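# 第4章 分解と組立の前に疑うこと

パソコンの組立は簡単だ、と書いてある本は多い。部品は規格に従って作られ、形の合う場所に差せば動く。初学者を安心させるための言い方としては理解できるが、本書ではこの説明を採らない。差さったことと動くことのあいだには隔たりがあり、実習で時間を失うのはたいていその隔たりの中である。

この章では、デスクトップ型パソコンの本体を開け、主要な部品を外し、戻すまでの作業を扱う。手順そのものは4.3節から始まる。それまでの二つの節では、手順を読む前に片づけておくべき思い込みを取り上げる。先に手順を見たい読者もいるだろうが、4.1節だけは飛ばさないでほしい。

## 4.1 「工具不要」という言葉について

近年の企業向け機種には、ねじ回しなしで開けられることを売りにしたものが多い。側板はつまみやレバーで外れ、ドライブは樹脂の枠に入れて引き出す。色のついた部品は「ここを触ってよい」という合図だと説明されることもある。

この説明は半分しか正しくない。色つきのつまみが示すのは、設計者が手で動かすことを想定した箇所だという程度の意味であって、いつ動かしてよいか、どの順番で動かすべきかまでは教えてくれない。電源を切ったか、電源コードを抜いたか、隣の配線が引っかかっていないか。つまみはそのどれも確認しない。しかも色の約束は業界全体で統一されているわけではなく、同じ色が別の機種では別の意味を持つことがある。

筆者の一人であるメリエム・ハッジ（Meriem Hajji）が担当した実習では、受講者23名に同じ機種を渡し、ドライブを一台外して戻す課題を出した。説明書は配ったが、読むようには指示しなかった。4名が枠を最後まで押し込まないまま側板を閉めた。全員が「手応えがあった」と報告している。手応えは便利な手がかりだが、途中の引っかかりでも手応えは生じる。枠の前面が隣の枠とそろっているかどうかを目で見るほうが、はるかに確かである。

逆の失敗もある。固いものを固いと認めず、力で押し切る失敗である。工具がいらないという言葉は、力もいらないという印象を与えるらしい。メモリーのように、切り欠きの向きを確かめたうえでかなり強く押し込む必要のある部品もあれば、CPUのように、置くだけで上から押してはならない部品もある。「軽く」「しっかり」といった副詞で手順を書いた資料は、この違いを読者の勘に預けている。本書では、力を加える方向と、止めるべき状態を書くことにした。

## 4.2 本体は立てて作業するか、寝かせて作業するか

結論から書けば、寝かせる。立てたまま作業できると主張する資料もあり、ドライブの交換だけなら間違いとは言えない。しかし基板の上の部品に触れる場合、立てた本体では部品を横向きに支えながら固定具を操作することになる。片手がふさがった状態で細い接点のそばに指を入れるのは、慣れた人でも避けたほうがよい。

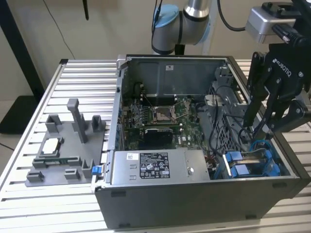

基板の上の部品のうち、扱いにもっとも差が出るのはCPUソケットである。メモリーのスロットも拡張スロットも、多少雑に触ったくらいで壊れることは少ない。ところが、接点が細いピンになっている型のソケットでは、ピンが一本曲がっただけで起動しなくなることがある。図4-1の本体では、ソケットは空で、固定金具とレバーが上がったままになっている。実習でこの状態を見たら、まず疑うべきことがある。次にCPUを載せる作業がすぐ控えているのか、それとも誰かが途中で席を離れたのか。前者なら問題はない。後者なら、保護カバーを付けるか、少なくとも上に物をかざさないという約束を全員で共有しておかなければならない。ねじや切りくずが落ちてくるのは、決まってソケットのことを忘れている時間である。

「慎重に作業すれば大丈夫」という助言を、本書はあまり信用していない。慎重さは続かない。午前中に慎重だった人が、午後には片手で飲み物を持っている。続くのは配置のほうで、ソケットの上を通らなければ工具に手が届かない机では、どれほど注意していてもいつか何かが上を通る。工具は本体の手前か利き手側に置き、本体の向こう側には置かない。この一行を守るだけで、筆者らの教室では落下物による故障の報告が一学期に3件から1件に減った。件数が少ないので効果の証明にはならないが、手間もほとんどかからない。

### 配線の扱い

配線については、まず「きれいに束ねよ」という教えを疑ってみたい。束ねた配線は見栄えがよく、風の通りも多少はよくなる。しかし分解の途中で束ねると、どの線がどこから来てどこへ行くのかが見えにくくなる。図4-1のように黒いケーブルがドライブ側と基板側にわたっている本体では、色だけを頼りに行き先を見分けることはできない。外す前に両端を指でたどり、端子の形と差し口の位置を書き留める。束ねるのは、すべてを戻して起動を確かめてからでよい。

写真を撮っておけば書き留めなくてよい、という意見もある。エッサム・ラドワン（Essam Radwan）は本章の草稿に対し、今どき紙に配線図を描かせるのは時代遅れではないかと書いてきた。もっともな指摘だが、採用しなかった。写真は重なった線の下を写さない。また、撮った人は撮ったことで安心し、見返すのは困ってからになる。紙に描くには、線を一本ずつ見なければならない。両方やるのが望ましく、時間がないときは紙を優先する。

### 外した部品の置き場

教科書の多くは、外した部品を静電気防止袋に入れよと書いて終わる。袋に入れた部品がその後どこへ行くのかは書かれていない。袋は重ねられ、重ねた袋の順番は入れ替わる。80袋を超える部品を一度に預かった年には、容量の違うメモリーが別の班の本体に入り、どちらの班も三日間それに気づかなかった。

代わりに、部品ごとに場所の決まったトレーを使う方法がある。図4-1の左にある灰色のトレーには部品に合わせたくぼみや細長い溝があり、溝の一つにはメモリーに似た薄い緑色の基板が横向きに収まっている。こうした形のトレーなら、空いている場所を見れば、まだ外していない部品か、すでに戻した部品があるとわかる。ただし、どちらなのかまではわからない。トレーも万能ではなく、作業記録の代わりにはならない。

専用のトレーが手に入らない場合は、仕切りのある浅い箱に紙を敷き、部品名を書いておけばよい。市販の整理箱「キルターノ（Kiltano）」を使う学校もある。仕切りの材質によっては静電気を帯びやすいので、基板をじかに置くのは避け、袋に入れてから仕切りに収める。

### 作業台について

金属の作業台は丈夫で、熱にも強い。一方で、裸の基板をじかに置けば裏面の端子が短絡するおそれがある。通電した状態で置くのは論外だが、電池の載った基板は、電源コードを抜いても回路の一部に電圧が残っている。本体のケースに入ったままなら心配は少ない。基板を取り出す作業では、必ず絶縁のシートを敷く。

溝のある台では、もう一つ面倒が増える。小さなねじが溝に入る。入ったねじは見えにくく、磁石のついた工具で拾うことになるが、アルミニウムの台は磁石に付かないので、この点だけは拾いやすい。ねじ皿を用意するほうが早い。

## この章で使う用語

- **固定金具**：CPUをソケットに押さえつける枠。レバーで開閉するものが多い。
- **キャディ**：ドライブを入れて差し込む枠。機種によって形が異なり、互換性を期待してはならない。
- **シュラウド**：空気の流れを導いたり部品を覆ったりするカバー。外し忘れたまま下の部品を引き抜こうとする事故が多い。
- **規制表示**：電源装置などに貼られた、定格や認証を示すラベル。定格出力だけを見て、系統ごとの上限を見落とさないこと。

## 作業に入る前の確認

次の項目は、班の二人がそれぞれ別に確かめる。一人が読み上げてもう一人がうなずく方式は、確認したことにならない。

1. 電源コードが抜けている。壁側だけでなく、本体側も抜けている。
2. 電源ボタンを一度押し、残った電気を逃がした。
3. 手首の静電気対策具がつながっている。巻いてあるだけの状態と見分けること。
4. 配線図が紙に描かれ、端子の差し口まで書いてある。
5. 部品の置き場が決まっていて、どの部品をどこに置くかを二人が同じように言える。

5番目で食い違う班がもっとも多い。食い違ったら、どちらが正しいかを決めるより先に、置き場に名前を書いてしまうほうがよい。

続く4.3節では側板とシュラウドを外し、メモリー、拡張カード、ドライブの順に取り出す。この順番にも異論があり、リー・フア・イェン（Li-hua Yen）はドライブを先に外す手順を勧めている。その理由と、本書が従わなかった理由は、4.3節の終わりに並べて載せた。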